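Two-arm teleop demos, drawer task: do I keep the bad ones?

Posted 9/15/26 by nasution_bench

Collecting demos for a drawer opening policy. Two arms, small cabinet, some clutter on the table. Got 120 episodes so far, 21 of them have a fumble somewhere, gripper misses the handle, backs off, tries again, gets it. Do I throw those out or leave them in? Also is it ok that the second arm never moves? Training run is booked for October so would rather not re-record everything.

Grigore Filip

Keep the fumbles if they end with the drawer open. Policy is going to miss too and it needs to have seen a way back. Toss the ones where you sat still for ages deciding what to do, or trim the pause out. Standing still is very easy to learn, ask me how I know.

Second arm: fine, but log its joints anyway. We left them out on Lukow and had to redo 50 episodes when the task changed.

Bigger thing is clutter. If the same stuff sits in the same spots every time it will learn the spots. What I do between episodes:

- Move the cabinet a little and turn it. Front doesnt have to face the same way.

- Swap or shuffle the other objects. Leave real gaps at first, crowd them later. Mine for the upper drawer, bottle on its side, tray with one yellow fruit in it, snack box over on the right:
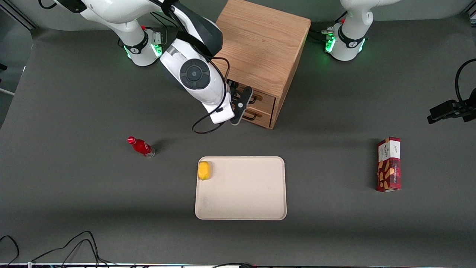

- Start the gripper from a different pose. High, low, off to the side. Most people forget this one.

- Write down which drawer in the episode label, upper or lower. Do it right then, you wont remember after lunch.

sero_dan

just delete the 21. more data is always better but only clean data. worked for me

cirnarero

Disagree with the above, we dropped all retries once, got down to 102 episodes and the thing froze every time it missed teh handle. Put them back in, much better. Do check your camera and joint timestamps line up tho, ours were off and it looked exactly like bad demos.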